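Hlongwane Hall furniture project: second progress report

Prepared for the Jitetti Fund
Period covered: October to February

Summary

Work on the hall furniture is on schedule in the main room and behind schedule in the kitchen. Of the 22 tables listed in our application, all have now been assessed and the first group has been cleaned and put back into use. Spending is within the grant. We are asking for one change to the budget, set out under Money, and for an extension on the kitchen worktops.

The tables

The application described the tables as being in poor condition throughout. When we went over them properly in October this proved too gloomy. Most of the tops are sound under the old polish, which had gone sticky and was holding dirt. The trouble is mainly underneath, in the folding legs and the catches. Five tables had catches that did not lock, and we took those out of use the same day. They are stacked in the side passage with tape across them until the new parts arrive.

Trygve Nygård has done the cleaning on Saturday mornings with whoever was free to help. The method is a damp cloth and mild soap, then a second cloth, then drying with the windows open. We had planned to sand every top back and refinish it. After a trial on two tables we stopped, as the face was thinner than we had been told and one corner began to show the layer beneath. That table can still be used but the corner will need attention.

For the rest we have settled on cleaning and a thin coat of clear hard-wax oil, put on with a pad and wiped off again after a quarter of an hour. It darkens the tops very slightly. The tea group have asked whether hot pots can go straight on to it, and the answer is no. Cork mats have been bought and are in the drawer by the hatch.

The pale tops with the wavy grain were the ones people mentioned most in the autumn survey, usually to say that they wished the hall would keep them. They will be kept. Under the ceiling lights they do show a shine, and the art class has asked to sit nearer the windows in the afternoon for that reason.

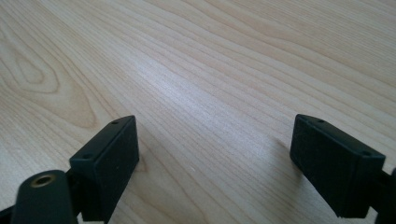

Ruan Steyn wrote to us after the January open evening to say that the tables were the right thing to spend money on, but that the chairs should have come first. He finds them too low for the tables, particularly for the older members of the lunch club, and he asked for this to be passed on to the fund. Several other people on the night agreed with him. Chairs were left out of the original application and we have no budget for them. We intend to measure the seat heights before Easter and to come back to you with a separate proposal if it seems justified.

Storage

The two new trolleys from Tarkance were delivered in November. They carry the folded tables upright, with felt strips between them, and putting the room away after the lunch club is a good deal quicker than it was. The wheels mark the floor if the trolley is turned on the spot. We have put up a notice asking people to push it in a wide curve, and so far most do.

The old rack has been dismantled. Its uprights were kept for shelving in the boiler cupboard.

Kitchen worktops

This part is late. The worktops were to be replaced with the Murano range in January, but the fitter found damp behind the sink unit and would not go ahead until it had been dealt with. The leak has been traced to the waste pipe and mended. The wall is still drying out and the fitter will test it again before he gives us a new date. Meanwhile the kitchen is open for drinks and cold food only, and the lunch club is bringing its hot dishes in ready cooked.

Money

The cleaning cost less than planned, mainly as no sanding equipment had to be hired after the trial. The catches cost more, as the original pattern is no longer made and the replacements need a backing plate. We would like to move the unspent hire money across to parts. The total does not change. A revised budget sheet is attached, with the receipts to the end of February.

Next period

The remaining tables will be oiled in small batches so that there are always enough for a full lunch. New catches will be fitted as they come in, and each table will be loaded and left standing overnight before it goes back into the room. The damaged corner will be filled or edged, depending on what the joiner advises — he is coming to look at it when he does the hatch door.

We will report again once the worktops are in, or at the end of the summer term if they are not.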